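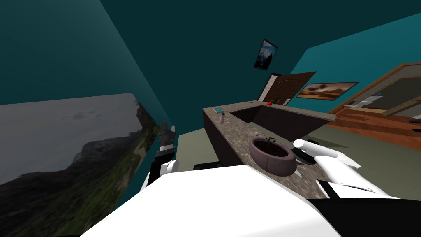 In simulation: a two-armed robot at the countertop, one gripper close to the potted plant.

The first time I watched a robot go for a houseplant, I yelled. Out loud, in a room full of people wearing headphones. It was only a simulation, so the plant was never in any danger, but try telling that to my shoulders.

I'd come to Dredport to write about rules. I know, I know. My editor wanted something on how home robots are going to be kept in line once they get past the demo stage, and I had pictured a long afternoon with a binder. There was a binder (gray, very fat, coffee ring on the front). But most of the afternoon went to sitting beside Shalini Kandpal at the Treltine lab, watching made-up kitchens go by on a monitor, and I got completely hooked.

Shalini writes what the lab calls house rules. They're a working code of practice for any robot with arms that's meant to operate where people live, and they cover the unglamorous stuff: how fast an arm may travel when it's near something breakable, how close the idle arm may drift to a wall, when the machine has to quit and ask for help. Version 4 is the one in use now. Version 5 is being argued over as I type.

"People think we start from the big scary cases," she told me. "We start from countertops."

Countertops, as you'll know if you own one, are chaos. There's a sink to fall into and an edge to fall off, and then there's whatever the household has left lying along the back. A rule like "keep clear of objects" sounds fine until you remember that the robot has been sent to the counter to touch an object. So the house rules split things up. There's the target, which is the thing you've been asked to handle. Everything else is a bystander. The robot gets one set of limits for the target and a much stricter set for the bystanders, and it has to work out which is which before it gets within reach.

A potted plant makes trouble for both lists. The pot is solid and round and you can describe a decent grip on it in one line. The twigs are another story! Version 3 treated the whole plant as a single object, and Renji Yagi, who builds the test rooms, could get an arm to pass every check while mowing straight through the stems. Version 4 has a clause for "objects with delicate parts," and the gripper has to plan its approach around those parts even if it only wants the pot.

Renji's rooms are a treat, by the way. He gives them teal walls and mountain posters and leaves doors half open, and I assumed he was just having fun. He is, a bit. But a robot that has only practiced in bare white boxes can do strange things when it meets a framed picture, so the code says a test set must include wall art, reflective or glassy surfaces, and doors in different positions. It also says the view must be tilted in a share of the runs. Floors that slope across the monitor like a ship in a storm made me slightly seasick, and Renji handed me a ginger candy without looking up.

The lab runs 2,000 rooms for each proposed rule change. If the change makes anything worse anywhere, it goes back. I asked Gaurav Dubey, who reads the results, whether that was overkill. He said they had tried stopping sooner, with a clause about sinks, and spent most of August undoing it. He didn't want to talk about the sink clause any further.

The part I keep bringing up at dinner is the second arm. When you watch a robot, you watch the hand that's doing the work. Everyone does. The other arm is just sort of there, parked upright, and you forget it. The code doesn't. An idle arm has to hold a declared resting pose, it has to keep its distance from walls and anything hanging on them, and it may not move to help out unless the plan said so at the start. Archana Bhatt, who came over from factory safety at Pathak, pushed that one through. In a factory, she said, you'd paint a line on the floor and keep people behind it. You can't paint a line on someone's kitchen floor, or you can, but they'll cook right over it.

Not everybody loves the binder. Ashok Rathore runs a small company, Vindov, that wants to put robots in rental apartments, and he thinks the code is a year ahead of the machines. "I have a robot that takes forever to pick up a sponge," he said, "and a rule for how it should behave around an orchid." He has a point, and I told him so. He's also signed up to use version 4, which he admitted when I asked, a little grumpily. His insurer liked it.

I put that to Shalini and she laughed. Her view is that slow is fine. Slow and predictable is what she'd want in her own place – a machine you can walk past with a cup of tea and not think about. The rule she cares about most is a short one near the front of the binder: if the robot can't tell what something is, it must stop and leave the thing alone. It may ask. It may not guess.

Version 5 is mostly a fight about that sentence. Gaurav would like to let robots guess about small, sturdy items, so they don't freeze up over every bar of soap. Archana wants to know who decides what's sturdy. They were still at it when I left at 6:30, with Renji between them quietly loading up another kitchen.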